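4. Evaluating the Neltora kit

4.1 What was bought and what came with it

Neltora is sold by Quintana as a ready-made simulation kit for grasp testing. One licence, one arm model, a two-finger gripper, a wrist camera, a library of 413 object meshes and a scripting layer called Fader which handles scene resets and logging. We took the standard licence, no support plan. Install took one morning on the lab workstation, most of it spent on a driver mismatch the manual doesn't mention. Kalkidan Dinsa's notes on the fix are in the supplement.

The sales page promises "grasp results you can carry to the bench". That is the claim we test in this section. Nothing on speed or rendering quality for its own sake, other reviews cover those.

4.2 Object choice

Of the 413 meshes, 218 load with a mass and friction value already set. The rest load with defaults, and the defaults are the same for a sponge as for a brick. We used only the 218. From these Nerea Sepúlveda picked 105 that fit between the fingers at full opening in at least one direction. Selection was by bounding box, then by eye. Household shapes make up most of the set; a smaller group is odd stuff, broken or carved or scanned from rough material. We kept the odd ones on purpose. Smooth boxes and cans tell a buyer very little, every kit on the market can pick up a can. 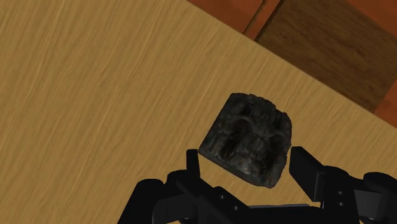

Figure 3. Wrist view in Neltora before closing, rough-surface object, wood tabletop.

Approach poses were scored before any closing command was sent. For each trial we logged the offset between the object centre and the midpoint of the fingers, plus the clearance on each side. Kit has its own overlay for this but it draws over the camera feed, so we switched it off and worked from the logs. The tight cases matter most. In Figure 3 the finger spacing is only slightly wider than the block, with a narrow strip of table showing on either side, and a small sideways error there means a finger lands on top of the object instead of beside it. The block is also tilted a little and its sides are uneven, so "centred" depends on which outline you trust, the mesh or the simplified collision shape. Neltora uses the collision shape for contact and the mesh for the picture. The two don't always agree. Fader has a setting to show both at once, off by default, and we would advise any buyer to turn it on the first day.

4.3 Trials

We ran 2,657 trials across the chosen objects. Uneven numbers per object: the reset script hung on some scenes overnight and we did not pad them out afterwards. Lighting was held fixed. Object yaw was drawn at random, position drawn from a square patch in the middle of the table. A trial counted as good if the object was still held after the lift and a two second wait. Anything else a fail, including the handfull of cases where the object passed through a finger, which is a solver fault and nothing to do with the grasp.

Rough objects behaved worse than smooth ones, as expected, but not for the reason we first wrote down. Bonifacio Garrido went back through the logs on the Thursday and found that pits and ridges on the mesh have no effect at all on contact. All the surface detail is lost in the collision shape. What did the damage was sloping sides: the fingers meet them along one edge, the object turns, and the grip goes. Raising the friction value hid this. It did not fix it.

4.4 Swapping the collision shapes

A finer set of collision shapes can be bought as an add-on from Jurketico, who also supply the arm model. We had a trial copy for the month of February. Loading is simple — one folder, one line in the config. Resets are slower with it and the fan on the workstation made itself known. Grasps on the sloped objects failed in more believable ways, slipping out slowly where before they flicked sideways across the table. Joni Juntunen reran the approach scoring with the finer shapes and the clearances shifted on most of the rough group, hardly at all on the boxes.

We think the add-on should be part of the base kit. As sold, Neltora is fine for reach checks, camera placement and teaching teh basics of approach planning. For grasp results on anything irregular the standard shapes are too crude, and the manual ought to say so. Quintana were sent our logs and the two failing reset scenes; a patch for the resets is promised, no date given. Bench trials on the physical arm, run by Anselmo Sepúlveda, are reported in Section 5.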